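Do you need a rack for your cards? I have my doubts

Posted December 20, 2020

A card goes in a slot. A card comes out of a slot. I have now spent a good part of a year thinking about this.

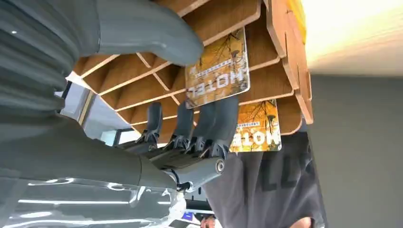
One HOTEL card on its way out of the plywood rack, its twin still in its slot.

Some background for anyone who skipped the August post. I had the cards in bags. Plain zip bags, a rubber band around each type, the bags in the box and the box on the shelf. It was ugly and it worked. Then I read one too many threads by people who say a wooden rack "transforms" a game night, and I started looking at racks.

I don't trust the word transforms. A new roof transforms a house. A rack holds cards up.

Still, I looked. The ones people argue over the most are the Stiner and the Hindholm, and after reading both camps I could not tell you what the argument is. Both are thin plywood panels that slot into each other. Both come flat. Both have owners who will tell you the other one wobbles. The Stiner people say the Hindholm slots are too tight for anything thicker than a bare card, and the Hindholm people say the Stiner lets everything lean over like drunks at a bus stop. I suspect they are describing the same rack on a damp day and a dry one.

What I like about the slotted plywood kind, and I'll give it this much, is that it hides nothing about how it is made. You get the grain on the faces and the pale cut edges where the layers show, and the joints are just one piece notched into the next. If a panel breaks you could cut another one from scrap. I can't say that of the molded trays.

What I don't like is nearly everything people claim for it.

Claim one: it saves space. It does not. The cards in a bag took up the space of the cards. In a rack they take up the space of the cards plus the wood plus all the air in between. If the compartments spread out in a fan, add the corners you can't put anything into. My test deck was 300 cards, which in bags fits in a shoebox with room for the dice. In racks it wanted a whole shelf to itself. I measured the shelf afterward out of spite. The racks needed 159 millimeters of height once the tall cards were in, and the gap I had set aside was six short. I moved the shelf. I am still annoyed about moving the shelf.

Claim two: you can find things faster. Sometimes. A card with a big word on it is easy to find in anything. HOTEL in large white letters on a yellow-orange face with bare branches across it, fine, I could find that in a laundry hamper. But look how it goes when the card sits down behind a divider. You get the lower half and the lettering if you're lucky. If the publisher put the name along the other edge you get branches. And the strip of small print might as well not be there. The people who designed the cards and the people who designed the racks have clearly never met.

Two of the same card makes it worse, by the way. I put duplicates in separate slots at first, as every guide tells you to. Then I pulled one, played it, and when I came to put it back I stood there looking for the gap. With a bag I'd have dropped it in with its twin and been done. I now keep duplicates together, and I have had no trouble at all, whatever the guides say.

Claim three: it protects the cards. From what? The wear on mine comes from being pulled out and pushed back, and a rack asks you to do that every single time. You pinch the card, thumb on one side and fingers on the other, and draw it up past a raw plywood edge. Then you do it again going in. If the edge hasn't been sanded, that is a lot of small scrapes. Go over the edges with fine paper before you load anything. The instructions from Zandlow, who sold me my first kit, don't mention sanding. They do have a full page on how to wax the outside — so it looks good on the shelf, I suppose, while it chews your cards.

I did try one thing that I'd recommend with a straight face. Sort by how often you reach for a card and forget the alphabet. The ones you use every time go in the outside slots where there is room for a hand. The ones you use once a year go in the tight middle. I took this from the Sæther method, a long and very solemn web page about seed packets, and it is the only part of that page I agreed with. The rest wanted me to label the slots in pencil and review the labels each season.

So am I keeping the rack? For now. I built it, I sanded it, I moved a shelf for it. It looks decent and the cards stand up straight, more or less. Setting up takes six minutes, and I wish I had timed the bags before I threw them out, so I can't tell you if that's better. My guess is that it's a wash.

If you're in the middle of deciding, try this first. Stand your cards up in a bread pan with a few pieces of cereal box between them as dividers. Play with it that way for a month. If you find yourself reaching for it and not cursing, go ahead and buy the plywood. If the pan is fine, keep the pan — you may want it back for bread, which is the only drawback I've found.

Comments are open. I'd like to hear from anyone who has had a slotted rack for more than a couple of years, especially if the joints have loosened. Please don't write to tell me which brand wobbles.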